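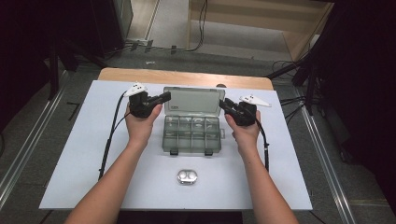
ふたを開けた仕切りケース。手前は銀色の小さなケース

小物用の仕切りケース、立てて持つと中身が隣の部屋へ引っ越してしまいます

印刷する | メールで送る

スモーク半住民
投稿日:2019年8月24日
カテゴリ:住まいと道具 > 収納・片づけ

Prernhamの皆さんのお知恵を拝借したく、初めて投稿します。

スモークグレーの半透明で、透明な仕切りが中に立っている、ふた付きのケースを使っています。手前に小さな留め具が2つ付いていて、ふたは奥側にちょうつがいで開きます。Drorkbridgeの収納売り場で、税込2000円ちょっとでした。小箱ひとつの値段として高いのか安いのか、買った日から考えていますがまだ結論は出ていません。

入れているのは、家の中で「捨てると翌週に必要になるもの」全般です。具体的には、小ねじ、棚のダボ、カーテンのフック、ボタン電池、予備のボタン、何の鍵か忘れた鍵、ゴム足、画びょう、イヤホンの替えのイヤーピースなど。一区画に一種類という方針で始めまして、最初の一週間は人生が整った気がしておりました。

問題は、ふたを閉めて本棚に立てて入れたときに起きます。出してきて開けると、ダボの部屋に小ねじがいて、画びょうの部屋にイヤーピースがいます。イヤーピースはやわらかいので、画びょうとの同居はかなり気の毒なことになっていました。仕切りの上端とふたの裏のあいだにわずかなすき間があるようで、薄いものと小さいものから順に越境していきます。ゴム足だけは動きません。ゴム足は立派です。

平らに置いておけばよいという話はごもっともなのですが、机の上に平らに置けるならそもそも収納の悩みはないわけで、できれば本棚に立てたいと思っています。

伺いたいのは次のようなことです。

・仕切りとふたのすき間を、見た目をあまり損なわずにふさぐ方法はあるか
・仕切りは固定式で外せないのですが、入れるものの割り振りで多少ましになるか
・ふたを閉めた状態で中身がよく見えないので、ラベルを貼るならどこがよいか

ラベルについては、ふたの中央あたりに小さな濃い色のラベルがもともと付いていて、これを避けて貼ると全体が妙に他人行儀な並びになります。はがせばいいのでしょうが、はがした跡がべたつくと、そこにほこりが集まって新しいラベルのような顔をし始めるので、踏み切れずにいます。

買い替えは最後の手段にしたいです。同じ動機で買ったケースが、すでに押し入れに何個も眠っております。

印刷する | メールで送る

画びょう回収係

お気持ちはよくわかります。うちでは立てて収納した仕切りケースのことを「シャッフル機」と呼んでいます。

すき間ふさぎについては、梱包材の薄い発泡シートをふたの裏の大きさに切って、はさむだけで十分でした。皿や電球を買うと巻いてある、あの白くてふわふわしたやつです。ふたの裏に両面テープで四隅だけ留めておくと、開けるたびに落ちてくることもありません。お金はかかりません。ただし白いシートなので、上から中身は完全に見えなくなります。スモークの時点でろくに見えていなかったのなら、失うものは少ないはずです。

厚みの決め方ですが、最初に欲張って二枚重ねにすると留め具がかからなくなります。かからないのを無理に押し込むと、今度は留め具のほうが先に音を上げます。私はそれで一個だめにしました。一枚入れて、閉めて、軽く傾けて、まだ音がするようならその区画の上だけ小さく切ったものを重ねる、というふうに足していってください。全面を厚くする必要はありません。

割り振りは、立てたときに下になる辺に重いもの、上になる辺に軽いものです。逆にすると、小ねじが上の階から順番に降りてきます。集合住宅と同じで、上の階の住人は静かな人がよいです。

あと、ボタン電池は一緒にしないほうがいいです。ねじや鍵と触れて端子がつながると熱を持つことがあるので、これは冗談抜きで、買ったときのパックのままか、一個ずつテープで両面を覆って別の場所にしまってください。小さいお子さんがいるならなおさら、手の届かないところへ。シャッフル機に入れてよいのは、混ざっても腹が立つだけで済むものに限ります。

印刷する | メールで送る

スモーク半住民(補足)

早々にありがとうございます。電池は読んだその場で抜きました。ご指摘がなければ、鍵と画びょうと電池を毎日本棚で振っていたことになります。

ふたの裏に発泡シートをはさむ案、これからやってみます。色についてもう少し書いておくと、光の当たり方でかなり緑がかって見えるときがあり、「スモークグレー」と書いてよかったのか自信がなくなってきました。ラベルの色選びに関係するかもしれないので足しておきます。

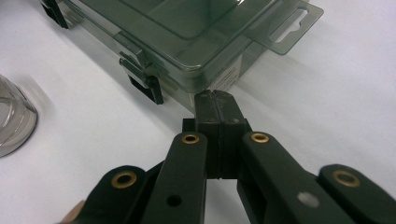 白い台の上のケース。灰色というより灰緑かもしれません

白い字のラベルが映えるのか、黒い字のほうがいいのか、そのあたりもご意見があればお願いします。手持ちのテープは、透明地に黒と、白地に黒と、なぜか一本だけ金地に黒があります。金は使いたくありません。

印刷する | メールで送る

とりあえず平置き

平らに置けばいいと思います。

印刷する | メールで送る

引き出し評論家

上の方の回答は短いですが、間違ってはいないところが腹立たしいですね。とはいえ質問者さんは立てたいとのことなので、立てる前提で書きます。

まずラベルの位置から。ふたの上面に貼るのは、平置きで引き出しに入れる人のやり方です。本棚に立てるなら、ふだん目に入るのは背にあたる細い側面だけで、ふたにどれほど美しい表を貼っても、抜き出すまで誰の目にも触れません。側面に貼るのは「ねじ・フック類」くらいの大ざっぱな一枚で足ります。そして区画ごとの中身は、紙に表を書いてふたの裏に入れるのがいちばん楽です。開ければ必ず目に入りますし、中身が変わったら紙を差し替えるだけです。もともとのラベルも、はがさずにそのまま置いておけます。あれには気の毒ですが、無視してください。

表の書き方には一つだけ注意があります。ふたの裏の紙は、ふたを開けて立てた状態で読むものです。なので、区画の並びと同じ向きになるように、開けた状態で見ながら書いてください。閉じた状態を思い浮かべて頭の中でひっくり返すと、必ず一列まちがえます。私は二回まちがえて、二回目のほうが自信がありました。

色の件。地の色が灰だか緑だかはっきりしないものに透明地のテープを貼ると、字が沈んで、近眼の人間には模様にしか見えません。白地に黒でよいです。他人行儀に見えるのが気になるなら、角を丸く切るとだいぶ愛想がよくなります。金については、ご判断を支持します。

次に越境問題ですが、発泡シートに加えて、小さいものは区画に直接入れず、チャック付きの小袋に入れてから区画に入れるという方法があります。Venturaの手芸コーナーに、ビーズ用のごく小さい袋が束で置いてあって、私が買ったときは300円でした。小ねじやダボは袋ごと入れてしまえば、仮に壁を越えたとしても袋単位の移動なので、呼び戻すのが簡単です。取り出すときに袋を開ける手間が一つ増えますが、ねじを一本ずつ画びょうの中から拾う手間と比べてみてください。

画びょうは袋に入れないこと。袋が負けます。画びょうには、買ったときの硬いケースが小さければそれごと区画に収めるか、コルクや消しゴムに刺して収めるのがよいです。私は使いかけの消しゴムに刺しています。消しゴムとしても画びょうとしても使いづらくなりましたが、静かです。

鍵は、何の鍵かわからないなら、わからないと書いた札を付けて一区画に入れておけば十分です。捨てると翌週に必要になるというのは私も同意見で、とくに鍵は捨てた翌日に錠のほうが見つかります。

それから、どうしても買い替えるとなったときのために一応書いておきますが、Eltamettiの2309という型は、ふたの裏に薄いゴムのふちが仕切りに沿って付いていて、立てても中身がほとんど動きません。私は1月から本棚に立てて使っていて、今のところ越境したのは針金のクリップだけです。クリップは仕方ありません。難点は、ふちが仕切りに食いつくせいで、開けるときに妙に力が要ることです。勢いよく開けると中身が部屋全体に引っ越します。ですので、薄いシートをはさんだ今のケースとどちらが幸せかは、正直なところ好みです。

押し入れに眠っているほうのケースは、たぶん仕切りが大きすぎたか小さすぎたかのどちらかだと思います。大きすぎたほうは充電ケーブルに回せます。小さすぎたほうは、私も知りたいです。

印刷する | メールで送る

スモーク半住民(お礼)

皆さまありがとうございました。その後のご報告です。

発泡シートは、食器の箱に入っていたものを一枚切って、ふたの裏に留めました。画びょう回収係さんのおっしゃるとおり二枚では留め具がかからず、一枚に戻しています。言われていたのに二枚から試したのは、自分のケースだけは違うと思ったからです。違いませんでした。

重いものは下になる側に移しました。ゴム足は重くはないのですが、動かない実績を買って上の階に入ってもらっています。小ねじとダボは袋待ちで、Ventura に行くまでのあいだは封筒の切れ端に包んであります。包んだものがどれも同じ見た目になったので、中身を外側に書きました。ラベルの問題がまた少し増えました。

側面のラベルは白地に黒で「ねじ・フックほか」としました。「ほか」の部分が実質の大半を占めています。表のほうはふたを開けた状態で書き、一列まちがえ、書き直しました。

一晩立てておいて、今朝開けたところ、引っ越していたのはイヤーピースが一個だけでした。隣のカーテンフックの部屋です。画びょうのところよりは待遇がよいので、当面そのままにしてあります。

平置きのご意見については、机が片づいたら検討します。

印刷する | メールで送る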